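Llevo desde diciembre con el kit de dos brazos de Parsa y ya he hecho suficientes horas como para escribir algo útil. Lo compré con mi dinero, 1326 euros con el envío. La versión sin cabina costaba 1107, y Nuno Marinho, que tiene esa, me dijo que pagara la diferencia.

El montaje me llevó una tarde larga. Las instrucciones vienen en inglés y el paso de las bases está mal dibujado: si lo sigues al pie de la letra, los brazos quedan girados. Escribí al soporte y me contestó Filipa Moreira al día siguiente con un PDF corregido. Pedid ese PDF antes de abrir la caja.

La calibración es lo más pesado. Hay que repetirla cada vez que se mueve la mesa, y con la versión actual del programa no se puede guardar más de un perfil. En el foro Ilango Sundaram ha colgado un script que lo arregla a medias. Yo lo uso.

Para las pruebas empleo una cocinita de juguete con su comida. He grabado casi 300 repeticiones de tareas sencillas: coger una pieza, dejarla en un plato, cambiarla de sitio. Con las piezas grandes va bien. Con las pequeñas falla bastante más, sobre todo si están pegadas unas a otras, y las redondas se le escapan si la pinza no baja centrada.

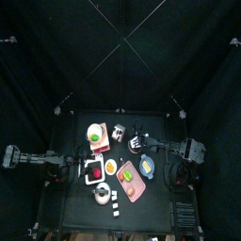 El ruido es aceptable, se puede tener en una habitación con la puerta cerrada. Los motores de la muñeca se calientan a partir de la hora de uso y entonces paro un rato. El brazo izquierdo tiene algo más de holgura que el derecho; me han ofrecido cambiar la articulación, pero todavía no la he enviado.

¿Lo recomiendo? Para aprender en casa, sí. Para un taller que necesite precisión miraría antes el de Posell, aunque no lo he probado y el recambio de pinzas sale por 100 euros. Cuando salga la actualización del programa repetiré las pruebas y pondré aquí los resultados.

Contacto | © 2019 Eduardo Garcia | Volver arriba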